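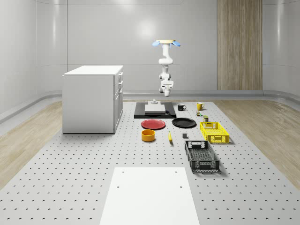

## Madon Pantry Words

Hi! I'm Troels Hallgrímsson, and this is my little list of what people call things in the kitchen. It started with an argument over whether my aunt's "press" was a closet or a cupboard, and it got out of hand.

There are 87 entries so far, collected from 49 people, mostly in Madon plus a few cousins in Randmont. One row per word, plain CSV, commas only (sorry to the semicolon crowd).

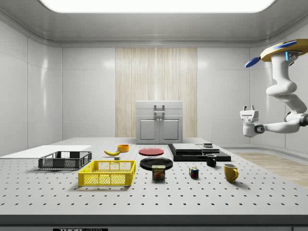

*Yellow crate up front, banana and red plate behind.*

### Columns

- `word` – as the person spelled it
- `meaning` – my wording, so blame me
- `town` – where they grew up, if they told me
- `heard_from` – parent, grandparent, neighbor, school

I left the spelling alone. "Skillet" shows up three ways and I love all of them.

### Stuff to know

Older folks are way overrepresented, because I did most of the asking at my mom's

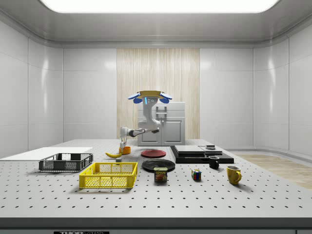

card nights, and the crowd there skews retired. Please don't build a grand theory of dialect on it! The `town` column is blank for 18 rows. I'd like to reach 100 words by April, so send me yours.

### License

Use it however you like. A mention is nice. 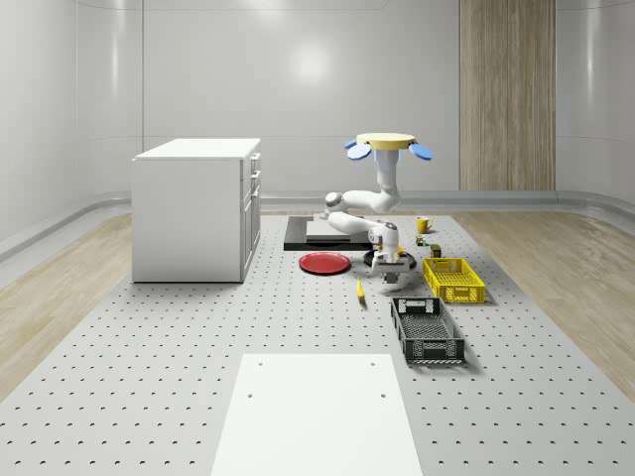
*Round black dish.*

Last updated March 20, 2025

Filed under: Words, Food, Small Data

**Comments**

**Jin:** We said "icebox" till I was in college. Can I add that twice, once for each grandma?

**Pusier_reader:** Row 69 has the town in the meaning column.

**Troels:** Fixed, thanks – and yes Jin, both grandmas count.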